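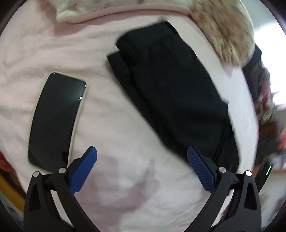
Finishing the second draft of Dekudell

April 2024

The second draft of Dekudell is done. It has 488 numbered sections, which is more than I planned and more than I would recommend to anyone writing their first gamebook. Several people who read the early version asked how it was going, so these are my notes on what changed.

For anyone new, Dekudell is a choose-your-own-path story. You play a toll collector on the bridge at Alten who is sent upriver to find out why the barges have stopped coming. You need a pencil and one die. There is a fight system but you can get through the whole thing with two fights if you are polite to people.

The market chapter

The first draft had a long chapter in the market at Zollel where you could visit any stall in any order. Readers got stuck there. One of them went back to the candle seller five times because the text never said she had nothing left to tell you. I had written 26 stalls and only four of them mattered.

I have cut it down to nine. Each can be visited once, and you tick a box when you leave. If you have three ticks the bell rings and you have to go to the quay whether you are ready or not. I didn't like forcing the reader along at first, but when I tested it the chapter took ten minutes to play and I stopped wanting to skip it.

The eel woman stayed. She was the one everyone mentioned. She still tries to sell you the jar, and you can still drink from it, and it is still a bad idea. I did take out the second paragraph about the smell.

Dead ends

There were too many sudden deaths. In the old version you could open a cupboard in the lock-keeper's house and be killed by what was inside with no warning at all. Now you hear it moving first. If you open the cupboard after that, it's your own fault.

I went through every ending in December and sorted them into fair and unfair. The unfair ones have either gone or been turned into setbacks, so you lose your lantern or a day's travel and carry on. It meant rewriting most of the marsh, and that is where the extra sections came from.

The Ankrah problem

Ankrah is the ferryman. He lies to you once, and the story depends on whether you noticed. Test readers mostly didn't. I tried making the lie more obvious and then everybody noticed, so there was no point in him lying.

What I have done is let you ask him the same question twice. If you do, his answer is slightly different. You write down the word LEDGER and it comes up again near the end. I think it works but I've read it so many times that I can't really judge.

Checking the links

I keep the whole thing in a plain text file with the section numbers down the side. Each time I move a section I have to fix everything that points to it. I found eleven wrong links on the last pass, including one that sent you from the final battle back to breakfast on the first morning.

The longest route comes out at a bit over 2,000 words before you reach the river, and I may trim that. The map still needs redrawing too, as Alten is on the wrong bank.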